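Household manipulation (robotics)

Household manipulation is the branch of robotics concerned with handling the ordinary objects of a home or small workshop: dishes, clothing, trays, tools and containers. It is usually treated apart from industrial handling, in which parts arrive in known positions and the machine repeats one motion. Floor cleaning and lawn mowing, which involve little or no grasping, are generally left out of the field.

Scope

Tasks are commonly grouped by the kind of contact they require. Picking up a rigid object of moderate size is considered the simplest. Folding cloth, opening unfamiliar packaging and lifting wide or curved objects by the rim are considered harder. Wooden trays and bowls belong to the last group. Their edges may be thicker than a small gripper can open, and a smooth, rounded lip gives the fingers little to hold.
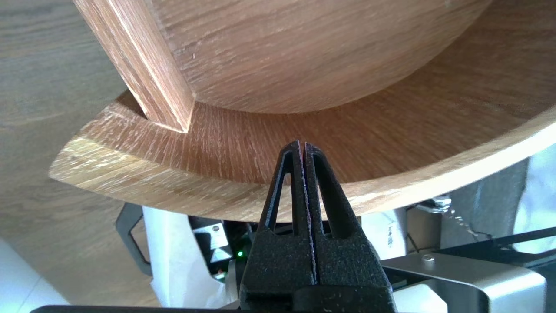
Sketen Editorial Office

A two-finger gripper brought up from underneath must come close to the rim without striking it. From such a position a wrist camera sees mostly the underside of the object, and the far edge may be hidden. Many systems therefore combine the wrist view with a second camera placed above or beside the work area. Tapered fingertips help in narrow gaps but offer a smaller contact surface, and a heavy object may turn in the grip.

Assessment

The Hallumau trial, reported on 2018-05-04, is often cited in discussions of the subject. It compared 13 chores in a furnished test apartment over 691 attempts. Machines completed most attempts at moving cups and boxes when the objects stood apart from one another. Results fell sharply when objects touched, overlapped or were placed near a wall. Only two of the chores were carried out from start to finish without human help in every attempt. The average time for clearing a small table was about 18 minutes.

A later shop-floor study at the Vondine furniture works reached similar findings. Sorting finished parts by size was judged ready for daily use, while sanding and wiping curved surfaces still required an operator nearby.

Terminology

The Szekeres scale, used in some of the literature, ranks chores by how much the surroundings must be prepared before a machine can begin. It does not measure speed. A chore may rank as easy on the scale and still take a machine several times as long as a person.

See also: Gripper; Mobile manipulator; Service robot; Wrist camera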